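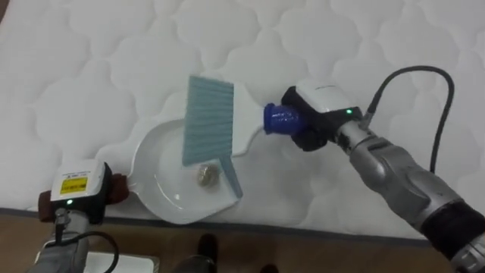

The Long Way to a Clean Mattress

June 2024

I went to Stutmont to watch people teach robots to do chores, and I came home sore in the shoulders from a job I'd never given a second of thought. You get a brush in one hand and a dustpan in the other, and you sweep a coin off a bed. I've been doing some version of that since I was a kid. Doing it through a pair of robot arms took me most of a morning, and I was bad at it the whole time!

The shop is called Findix, and the project I'd come to see goes by Emum. The idea is pretty simple to say out loud. You collect a big pile of examples of a task being done by a person steering the arms, you feed the pile to a learning system, and you hope it picks up the task well enough to do it alone. Each example is called an episode. When I visited, the coin task had 622 episodes on the books, and 343 of those had been marked good enough to train on. The rest were sitting in a folder called "maybe," which I found very relatable.

I asked why a mattress. A tabletop seemed easier, and they agreed that it was (they'd started on one back in February). But a quilted mattress has all those puffy little hills with grooves in between, and a coin behaves differently on it. Push too softly and the bristles just bend over the top. Push too hard and the whole surface sinks, the front lip of the dustpan tips, and your coin slides underneath. I did that one over and over. The operators have a word for it, "tunneling," and they say it with real feeling.

Then there's the two-handed part. The left gripper holds the dustpan flat by its short handle, and the right one has the brush, clamped on a dark blue grip at the end of the handle. I figured the brush was the hard job and the pan was just, you know, holding still. Wrong! The pan has to give a little as the brush comes in, the way your own hand does at home without asking you. My left side stayed locked like a fence post, and all I did was shove the coin up against the plastic lip and leave it there.

What surprised me most was how fussy everybody is about the starts. Before each episode the coin goes somewhere new: close to the edge by the piping, way off toward the middle, down in a groove, up on a puff. They change the angle of the pan too. If the coin always began in the same spot, the system could learn one nice sweeping motion and repeat it forever, coin or no coin. So they mix it up, and somebody writes down what changed. It's slow going. A good operator on a good day still spends a lot of time setting things back to zero.

They also keep some of the clumsy ones, and I liked hearing that. If the brush misses, backs up, and comes around again for a second try, that can be a very useful episode, provided the coin ends up in the pan. A system that has only ever seen perfect sweeps has no clue what to do after a bad one. What gets thrown out is the wandering stuff, where the operator stops to think and the arms just hover. I'm a hoverer. I was told this kindly.

By lunch I had recorded 8 episodes, and 2 went into the good folder. One of them has a miss in it, followed by a scoop I'm still proud of, with the coin lying right at the tips of the bristles just inside the lip. I made them play it back for me twice.

The next task on the Emum list is called Samir, and it's crumbs. Lots of crumbs, on the same quilted surface, and the operators were already arguing over which kind to use. Crackers break up too small, apparently, and cereal rolls. Someone suggested toast, and they were still going at it when I went to find my coat.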